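Hacer Bayram
June 2024

1/ I have been learning to whistle with two fingers for 100 days. A thread, mostly of complaint.

2/ Background: my grandmother could whistle a bus to a halt from the far side of a market. My mother can do it. My brother can do it with a mouthful of toast. I produce a noise like somebody letting down a lilo in another room.

3/ I decided in March that this would be the year. Other people my age are taking up running. I sat down with a mirror, a towel and a library book called The Shepherd's Whistle, last borrowed before I was born.

4/ The book has 12 diagrams of lips. All 12 are the same lips. I have checked them against each other under a lamp.

5/ Week one: dribble. I'd been warned there would be some. I had not been warned about the cardigan.

6/ Week two: dizziness. You are meant to stop every few minutes and breathe like a normal person, which is on page 80, well after the exercises that make you dizzy.

7/ Week three: a sound! A short, high, wobbly sound, on the stairs, with my coat half on. I stood there for the rest of the evening trying to get it back and missed the film.

8/ A word on fingers. There are several schools. The book wants both index fingers. My mother uses index and middle of one hand, like a cigarette. My brother uses whatever's nearest. Each of them will tell you that the others' method ruins your teeth.

9/ I then made the mistake of mentioning it at choir. Sơn Kim, who sings bass and has views, told me that it is all in the tongue and that lips are a distraction. He folded his back on itself to show me. I was eating a yoghurt.

10/ He was right about the tongue, which I resent. You curl the tip back, push it with your fingers, and seal everything else. "Everything else" is doing a lot of work in that sentence.
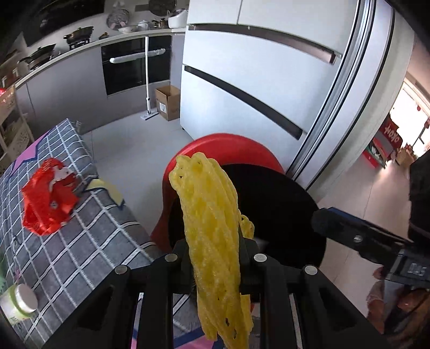 11/ Sealing is where I come undone. The air wants out and it will take any gap going, usually the left corner, and then you've got a hiss and a wet chin. My mouth has about as much hope of holding air as that crinkly yellow snack, which is more hole than cracker. My mother's advice was to pretend I have no teeth. My brother's advice was to have fewer teeth.

12/ Also, do not practise after eating anything dry. There is a crumb from April that I still think about.

13/ Places I have practised: the bath (good echo, bad for neighbours), the car (steamed up), the top of Bresmont hill, where I thought I'd be alone and was joined at once by 7 spaniels. None of them had come for me. The woman they belonged to had whistled. Beautifully. Without fingers.

14/ I asked how she did it and she said "you just sort of do". I have now had this from four separate people and I'd like it struck from the language.

15/ I looked into buying a metal one, the little folded kind that shepherds keep behind their teeth. It came with a leaflet advising the beginner not to swallow it. I put it in the drawer with the spare keys.

16/ Day 61 was the low point. I tried to whistle for my nephew across the playing field, got nothing, tried again, got nothing, and ended up shouting the word "whistle". He came. He won't discuss it.

17/ Somewhere in the seventies it changed. I'd stopped blowing so hard, mostly out of boredom, and there it was: a low, thin note, like a kettle with doubts. Blowing softly is in the book. It's in a footnote.

18/ For anyone starting out: wash your hands, wet your lips, blow gently, tilt the fingers down a bit more than feels polite. Move them by tiny amounts until the hiss gets a whine in it, then stay exactly there and work on the whine.

19/ Don't look in the mirror. The mirror was a bad idea from the first evening and I kept it up for a month.

20/ Where I am now: I can get a proper, loud, ear-hurting whistle one time in five. The trouble is I don't know which one. I did it at the bus stop on Cudier Road yesterday and frightened a man with a pram, and when the bus came round the corner I put my fingers in and went pffffff.

21/ The driver stopped anyway — it was a bus stop.

22/ My mother has heard the good one over the phone. She said it was a bit sharp and asked whether I'd thought about using the other hand.

23/ Starting on the left hand tomorrow. If you can do it without fingers, please keep it to yourself.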